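Quintero Stock List: README

Last updated 6/30/26

This folder holds the livestock records for the Quintero fish house in Trornedcombe. It covers freshwater fish only. Shrimp, snails and plants are kept in a separate list that Eliseo Rosales maintains.

Files

stock.csv has one row per tank. There are 200 tanks, numbered from the door.
arrivals.csv has one row per box received, going back to April.
losses.csv has one row per tank per day, and only if something died.

Columns in stock.csv

tank: tank number
species: scientific name, spelled as on the supplier's invoice
trade_name: what is written on the tank label
count: number of fish at the last check
temp_f: water temperature in Fahrenheit
status: quarantine, hold or sale
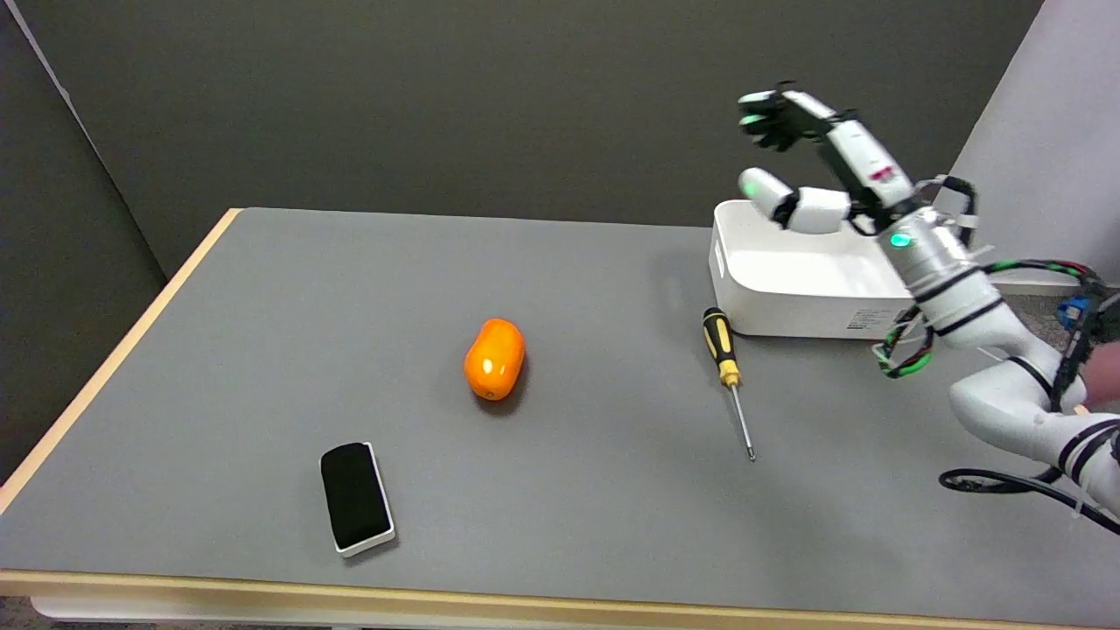 Counts for schooling fish are estimates. Tank 65 was split with a divider in April and now appears as 65A and 65B, so sort the column as text. A blank temperature means no reading was taken. Please don't fill it in from the day before.

Fish stay in quarantine until Ciarán Hennessy changes the status. Do not edit that column yourself.

Known problems

Three suppliers use old names for the same barbs, and these have not been merged. Boxes from Letex were logged by bag until we changed the form, so early rows look larger than they should.

Use

Shops that buy from us may copy the list. Prices are not included. Send corrections to Ciarán with the tank number and the date of the row.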